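Zollthorpe community hall - October walk-round, with comments

Walked by Dardo Orellana, starting 7.30 am before the first booking. Items marked OK need nothing further. Items marked ACTION have a line in the log as well.

## Outside and entrance

- [x] **Path and steps clear.** OK. Leaves swept off the ramp. Moss coming back on the north side of the second step.
- [x] **Handrail firm.** OK. Both fixings tightened in the summer and still tight.
- [ ] **Outside light.** ACTION. Sensor comes on late. It was still off at 7.30 with the sky grey. Cover needs wiping out as well, full of flies.
- [x] **Door closer.** OK. Shuts fully from half open, doesn't slam.
- [x] **Mat flat, no curled corners.** OK.

## Fire

- [x] **Exit routes.** Main route OK. Side route had nine stacked chairs in it, moved back to the store while I was there. Please don't park chairs in the side passage, even between bookings.
- [x] **Extinguishers.** All on their brackets, pins in, gauges in the green. Service labels in date.
- [ ] **Emergency lighting.** ACTION. Short test only. The fitting over the kitchen door went dim after a few minutes - probably the battery. Ó Silleabháin to quote.
- [x] **Alarm panel.** No faults showing. Test call point was number 3 this time, 4 next.
- [x] **Capacity notice.** Main hall 70 seated. Notice is up and can be read from the door.

## Kitchen

- [x] **Fridge temperature.** 4 degrees on the dial thermometer. Two unlabelled tubs thrown out.
- [ ] **Hot water.** ACTION. 63 at the sink after a minute's running. Fine for washing up, too hot for the children's groups. Warning label has peeled off and wants replacing. Mixer tap to be priced.
- [x] **Walto urn.** Flex and plug sound, lid fits. Descaled last month and already furring up.
- [ ] **First aid box.** ACTION. Short of medium plasters and the blue tape. Burn gel in date until spring.
- [x] **Knives.** In the locked drawer. Key on its hook.

## Electrical

- [x] **Sockets and switches.** No cracks or scorch marks found.
- [ ] **Extension leads.** ACTION. The white one from the stage has a nick in the outer sheath near the plug. Taken out of use and tagged. Don't tape it up.
- [x] **Heaters.** The two Plesta convectors are rated at 2,000 watts each. They must not share an extension lead. Wall sockets only, one each.

## Floors, bins and storage

- [x] **Main hall floor.** OK. Dry, no lifted blocks. Tape marks from badminton are getting scruffy.
- [ ] **Store room racking.** ACTION. Top shelf overloaded again. The plate says 400 kg per bay and I'd guess the folding tables alone take it nearly there. Tables to go on the bottom.
- [x] **Indoor bins.** Liners in, nothing spilling over.
- [x] **Outside bins.** Lids shut, wheels braked, two metres clear of the wall.
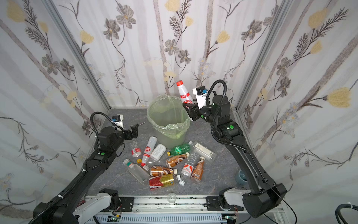
Who empties the bins after an evening booking?

The hirer does, before locking up. Bags are tied and taken to the outside bins, cans and bottles in the recycling one, and a fresh liner goes in from the roll under the sink. If the roll has run out, write it on the kitchen board.

## Toilets

- [x] **Emergency cord.** Hangs to the floor, sounds and resets. Somebody had knotted it up out of the way again. Untied.
- [x] **Locks.** All open from outside with a coin.
- [ ] **Extractor fan.** ACTION. Noisy, and thick with dust. Clean first, then see if it still rattles.

## Carried over

Gutter above the store room, still waiting on a dry spell and a second person to foot the ladder. Loose coat hook in the lobby, refixed, can come off the list.

Spare keys counted back in and signed for - D. Orellana, 9.10 am.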